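Ticket 1044
Product: Gulerora built-in counter cooktops, Tretach white pot set
Site: Thammasiri serviced kitchens, shared counter
Category: Cookware / lids
Status: Closed

Reported problem

Lid on the left pot does not sit level. It rocks when pressed at the back and rattles once the water is boiling. The other pots on the same counter do not rattle. Cooktop also drops to low power now and then and shows the no-pot signal with a pot on it. Kitchen has been in use since July.

First reply from support

Please say which lid is on which pot and whether the lids have been swapped since the set was unpacked. Tretach lids look alike from the front but the clip at the back of the rim has to line up. Take the lid off by its loop handle, look along the edge against the light, and see if the rim is bent. Do this with everything cold and the pot empty.

Reply from site

Lids have probably been swapped. They all go through the same dishwasher. Checked the left one first. 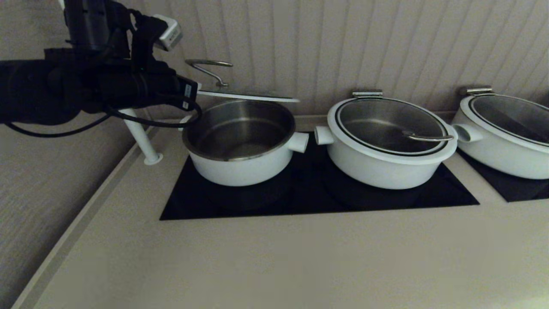

Left pot open and empty, lid held over it. Middle pot has its lid on.

No bend in the edge that we can find. No chips in the white finish either. The pot itself does not rock when it stands on the glass without a lid, so we think the base is fine. Wiped the underside of the lid and the pot rim with a damp cloth and dried both. There was a thin line of dried starch on the rim, on the side facing the wall. Lid still rocks a little after cleaning, less than before.

Support

Starch on the rim is a common cause but should not leave any movement once it is gone. Please try the lids on the other pots. Work on one pair at a time and put a piece of tape on each lid so you know where it came from. Leave the cooktops off at the wall for this.

Reply from site

Done, tape on all lids. It took longer than expected because the loop handles fold down and get in the way when you set a lid against the pot next to it.
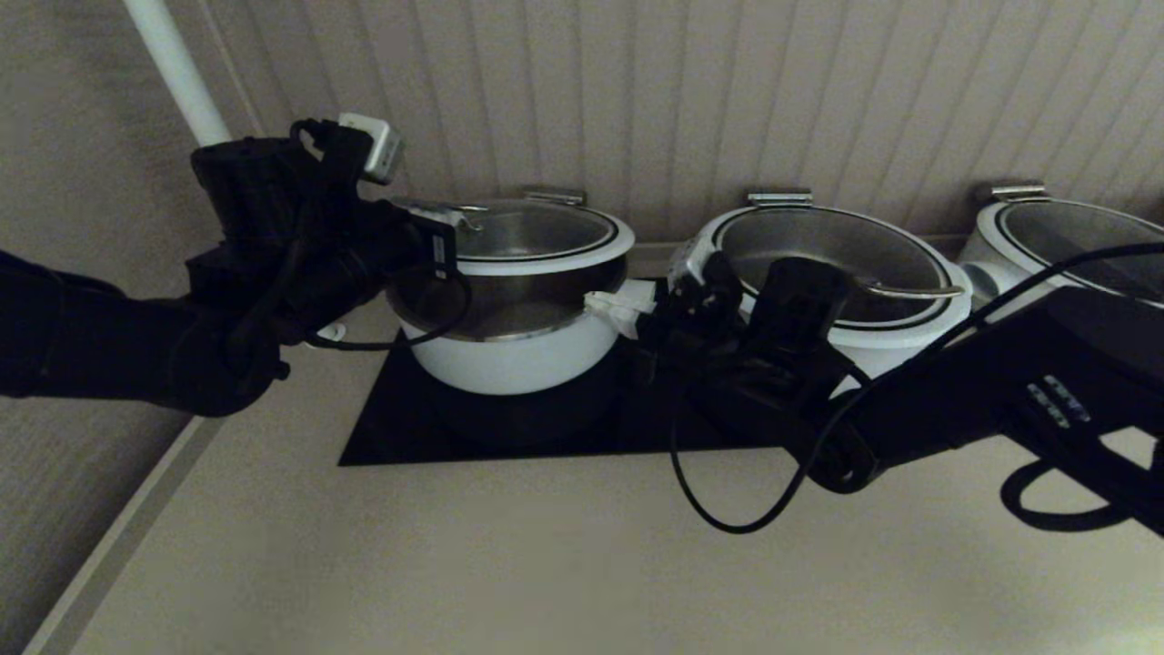 Left lid tilted over its pot, middle pot open.

Results:
Left lid on left pot – rocks.
Left lid on middle pot – sits level.
Middle lid on left pot – sits level.
Right lid on right pot – sits level, not moved.

So the left and middle lids had changed places. We have put them back the right way and removed the tape.

Support

Good. That covers the lid. For the power drop, please boil 4 cups of water in the left pot with the correct lid on and note whether the signal comes back. Stand the pot fully on its own half of the glass. If the base hangs over the line between the two halves, the cooktop can lose the pot.

Reply from site

Water came up to 195 degrees F on the probe and then to a full boil with no signal and no rattle. Repeated with the middle pot, same result. Pots had been standing too close together before, with the side handles almost touching. 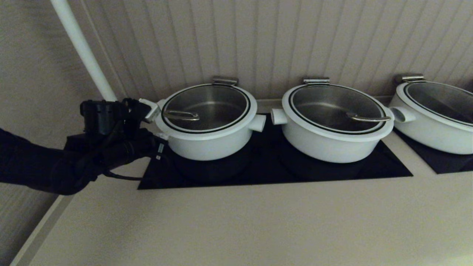

Closing steps for this counter

1. Cooktops off, pots empty, one pot to each half of the glass.
2. Lid on with the clip side toward the wall. Press lightly at the back. If it moves, try the neighboring lid before reporting a fault.
3. Wipe the rim after rice or pasta.
4. Turn pots by both side handles so the base does not scrape the glass.

No parts sent. Reopen under the same number if the signal returns.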